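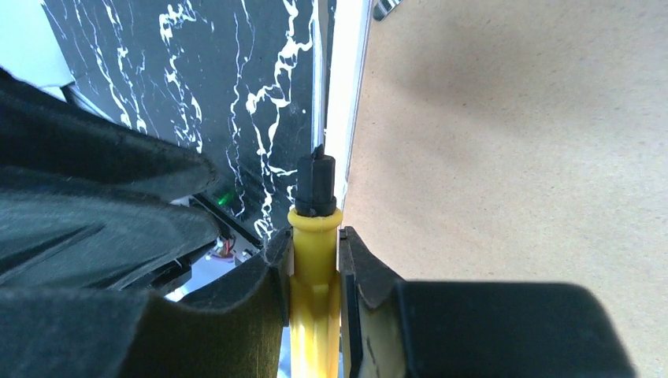 Home | Guides | Kavstead Arm | Planning and Purchase | Support

Print this page | E-mail this page
Reading time: 3 minutes

Section 3. Before You Order

The Kavstead price list quotes the arm. It does not quote a working station, and the two numbers can be far apart. Fill in the Wonholm planning sheet before you sign anything.

1. Write down the one job the arm will do first. "General handling" is not a job. "Hold a small plastic part upright by its sides" is.

2. Send the supplier your own parts. Ask for a grip test on glossy plastic if that is what you handle. A demo with foam blocks tells you very little.

3. Price the fingers separately. Padding creases and bare tips scuff, so put spare sets on the first order. Marit Bakke's sheet for the Kvam bench allows 2000 dollars a year for finger parts, and she considers that low.

4. Ask what the wrist camera sees with a part in the grip. The fingers can fill much of the view. If the sales sheet shows only an empty gripper, ask for another picture.

5. Add the Witness logging license. It is listed as optional. Fault reports are hard to settle without it, so budget for it.

6. Allow 21 working days for set-up. The brochure says 3.

NOTE: "Compatible with most grippers" is not a specification. Get the model numbers in writing.

CAUTION: Do not accept delivery until wire routing near the gripper has been checked through the full range of wrist motion. Repairs to pinched wires are not covered.

7. Send the finished sheet to Natália Amaral before the July price change. Discounts offered by phone don't count until they are on the quote.

Previous | Next | Back to top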